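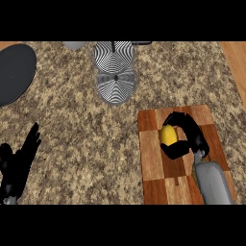 Speckled granite counter with a dark oval plate

Sealing a granite countertop in a shared kitchen: how often, and who decides?

Posted in Kitchens and Surfaces

Ilze Stankevičius

I am responsible for the upkeep of a residents' kitchen on the ground floor of the Heffernan building. The kitchen has a granite countertop in tan and brown tones that was installed before the present management agreement began. No record of the stone supplier or of any sealing work was passed on to us.

The cleaning contractor, Rudska, has recommended that the counter be sealed every year and has included the work in its proposal for July. A resident has objected in writing. Her position is that many granites do not need sealing at all, and that a sealer applied to dense stone will leave a haze. Both parties appear confident, and I would prefer to have an independent view before I approve or decline the item.

The following may be relevant. The counter is wiped daily with a general spray cleaner, the brand of which varies. There is one darker area beside the sink that comes and goes. Cooking oil is left standing on the surface more often than I would like. The kitchen can be closed for one evening only, from 8 p.m., and must be available again for breakfast.

I would be grateful for advice on whether annual sealing is justified, whether there is a test that a person without trade experience can carry out, and whether the daily cleaner should be changed.

Hoi-yan Pan

An annual schedule is a convenience for the contractor's calendar. Granite varies a great deal in how readily it absorbs liquid, and a fixed interval takes no account of this. The stone should be tested, and the result should determine whether the work is done.

The test is simple. Clean a small area with water and a little dish soap, rinse it, and allow it to dry overnight. Place a spoonful of clean water on the stone and leave it for 14 minutes. Blot the water with a paper towel and look at the area from a low angle. If the stone has not darkened, it does not presently need a sealer. If it has darkened and then returns to its usual color as it dries, it is absorbing water and would benefit from treatment. Repeat the test in several places, including one near the sink and one where few people work. Wear is seldom even across a shared counter, and lighter patches in a mixed stone may absorb more than the dark ones.

The darker area that comes and goes is consistent with water absorption. I would also ask your maintenance staff to inspect the joint around the sink and the base of the faucet. A slow leak can keep stone damp from beneath, and no quantity of sealer on the upper face will correct it.

The resident is right about haze. It forms when sealer is left to dry on the surface of stone that cannot take it in. The instructions for most penetrating sealers call for the excess to be wiped away within a few minutes, and this step must be completed. Should you proceed, I would request the following from Rudska in writing:

The name of the product and whether it is suitable for food preparation areas once cured.
The curing time stated on the label. Some products require a full day, and your closure would not be long enough.
Confirmation that a small, inconspicuous area will be treated first and shown to you.
The method of ventilation while the work is in progress.

As to daily cleaning, a cleaner labeled for natural stone, or plain dish soap well diluted and rinsed, is sufficient. Products containing vinegar, lemon or bleach should be withdrawn from the kitchen. Granite tolerates acid better than marble does, but repeated use may shorten the life of a sealer and can dull certain stones.

Oil is the more serious concern. Water evaporates and oil does not. A short notice beside the stove asking that spills be wiped at once will do more for the counter than any treatment.

Sillus

We had ours sealed and it looked the same before and after. The invoice was 66 dollars and I do not believe anyone noticed. Get the cheapest one.

Ilze Stankevičius

I thank both respondents. The test was carried out on Tuesday in 2 places. The stone beside the sink darkened noticeably. The stone at the far end did not change. Maintenance has been asked to examine the sink joint before any other work is considered, and Rudska has been asked for the product label.

May I ask one further point? If only the part beside the sink absorbs water, is it acceptable to seal that part alone, or will a line be visible?

Hoi-yan Pan

It is acceptable. A penetrating sealer of the ordinary kind should not leave a line, provided that the excess is removed and the product is not one sold as a color enhancer. Enhancers darken the stone deliberately, and the boundary would be seen. Please have the label checked for that word, and wait until the sink joint has been repaired and the stone is fully dry.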